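Mota's new record and the trouble with "return to form"

Every write-up of the new Mota album I've read so far calls it a return to form. I'd like to know which form they mean. The first record was a scrappy guitar thing with a drum machine that sounded like someone tapping a biscuit tin. The second was mostly organ. The third I bought, played twice and gave to a charity shop in February. If there's a form in there to go back to, I must have been out of the room.

The new one is called Prundonow, runs to 35 minutes and has been sold to us very hard. There was the countdown, then the single, then the other version of the single, then a long message to the mailing list about honesty. I'm wary of records that come with a message about honesty. You don't get a letter with a loaf of bread telling you how sincere the baker was.

So I came to it in a bad mood, and I'll admit that up front. I played it straight through on the kitchen speaker, then again on headphones at six in the morning when I couldn't sleep, and then a few more times over the week because I didn't trust either of the first two goes.
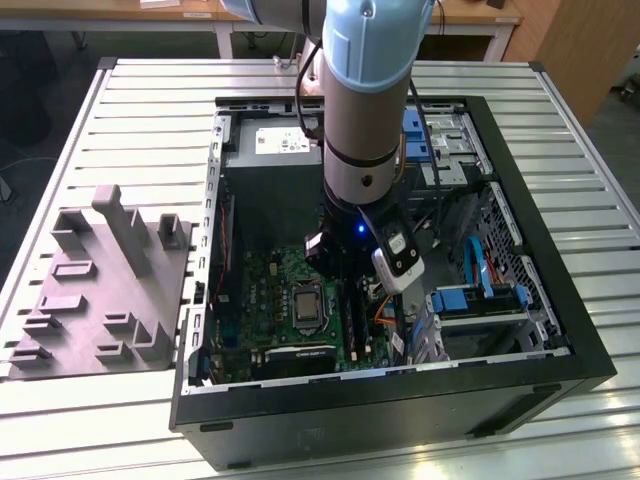
The opener, "Cullik", is the one everybody likes, and I can see why. It has a bass line that wanders off and comes back late, and the singing is lower and plainer than it used to be. For the first two minutes I was ready to eat my words. Then the strings arrive. I don't mind strings, but these do what strings always do on a record that wants to be taken seriously: they sit on top of the tune and tell you how to feel about it. By the end I couldn't hear the bass at all.

Track two is fine. Track three is track two with the lights off. "Ladders" is the best thing here by a long way, and it's hardly been mentioned, probably on account of it being short and having no chorus to speak of. It's just a piano with a noisy pedal and a voice going round the same four chords, a bit flat in places, and nobody has tidied it up. I've played it more than the rest of the album put together.

After that comes the long one. It lasts 17 minutes, so it takes up nearly half the record, and I've seen it called brave. Is it brave? It's a slow tune, followed by a hum, followed by the slow tune again with more cymbal. The hum goes on long enough that I got up to check the fridge. There's a good six-minute song buried in it and I would have been very happy to pay for that.

The words are a mixed bag too. Mota used to be funny — there was a line on the first record about a bus replacement service that still makes me laugh — and now there's a lot of water, a lot of light, and somebody always standing in a doorway. Fair enough, people get older. I just don't believe in the doorway. I believed in the bus.

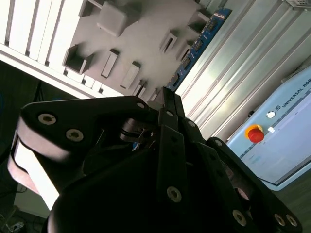
Black gripper with a pale grey rubber pad on one finger.

I should say something about the sound, as that's where most of the praise has gone. It's loud. The quiet parts are loud. On the kitchen speaker this comes across as warmth, and on headphones it comes across as someone leaning over your shoulder. The label, Tatosex (yes, I know), has form for this, and I had the same complaint about the last two things of theirs I bought. There's meant to be a vinyl cut that's gentler. At the price they're asking I'm not going to be the one to find out.

I don't hate it. If a friend had handed me "Cullik" and "Ladders" on their own and said here's a new band, I'd be pestering people about them. What gets my back up is being told I'm holding a masterpiece before I've got the wrapper off, and then reading the same three phrases in every review, some of which had gone up by breakfast on the day it came out. Did they get to the end of the hum? I have my doubts.

There are dates coming up and I'm in two minds. I saw them once, years ago, in a room above a pub, and they were terrific for half an hour and then played the organ record in full. If they open with "Ladders" and leave the strings at home I'll be sorry I missed it. I've got until the end of the month to decide about a ticket, and at the moment it's a no.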